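Imprimir | Enviar por correo electrónico

Cuaderno de taller – prendas y ropa de cama
Jueves, 9:30

Sigo sin creerme el método Norkik. Lo apunto de entrada para que quien lea esto después sepa desde dónde escribo. El folleto promete que una prenda doblada sobre la cama, y no sobre mesa, sale igual de plana y en menos tiempo. La superficie blanda cede, la mano se hunde y el doblez se va. Eso lo sabe cualquiera que haya doblado un jersey encima de un edredón.

Lo que hemos montado en el cuarto pequeño: la cama pegada a la pared clara, una sábana bien estirada y las prendas de una en una. Primero las grises. Elegir ropa gris para una sábana gris verdosa no fue idea mía y me parece mala: por la mañana, con la ventana de lado, el borde de la tela se distingue por la sombra y poco más. A mediodía supongo que ni eso. Pendiente de repetir con la sábana blanca de Hendriks, si aparece.

Primera serie, 30 dobleces. Extender, alisar desde el centro, manga adentro, manga adentro, mitad. El paso malo es siempre el segundo alisado. Si se tira de la prenda, viene la sábana detrás, y entonces hay que volver a remeterla y el tiempo ganado se pierde. He contado esos remetidos dentro del tiempo total. En la hoja de Skivow no los contaban, y así salen las cifras que salen. 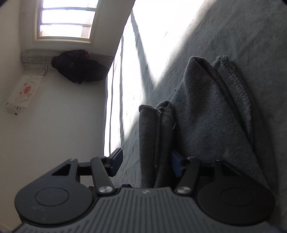
Desde Stondstead contestan que exagero con la sábana, que allí usan una bajera ajustable con goma y no se mueve nada, y que el problema lo tengo yo por trabajar con una encimera suelta. Puede ser. También dicen que el color les da igual y que doblan a tacto. Me gustaría ver sus pilas antes de darles la razón – las 2 que mandaron en la caja llegaron con los cuellos torcidos, aunque ahí no sé qué parte es del doblez y qué parte del transporte.

11:40. Probado a sujetar la sábana con pinzas por debajo del colchón. Mejora algo. La prenda sigue hundiéndose donde se apoya la mano, y el segundo pliegue queda con una onda que en la mesa no sale. Planchar después no vale, el método dice sin plancha.

Total de la mañana: casi 100 dobleces entre las dos series, contando los repetidos. Norkik habla de 500 para dar el resultado por bueno. No pienso llegar a 500 con esta sábana.

Para la próxima:
– pedir la bajera con goma a Stondstead, ya que tanto la defienden
– prendas claras u oscuras, grises no
– misma serie en la mesa, mismas manos, mismo orden
– preguntar a Skivow si cronometran desde que cogen la prenda o desde que ya está extendida

Los tiempos están en la hoja suelta, dentro de la tapa. No pasarlos al resumen todavía.

Última actualización: julio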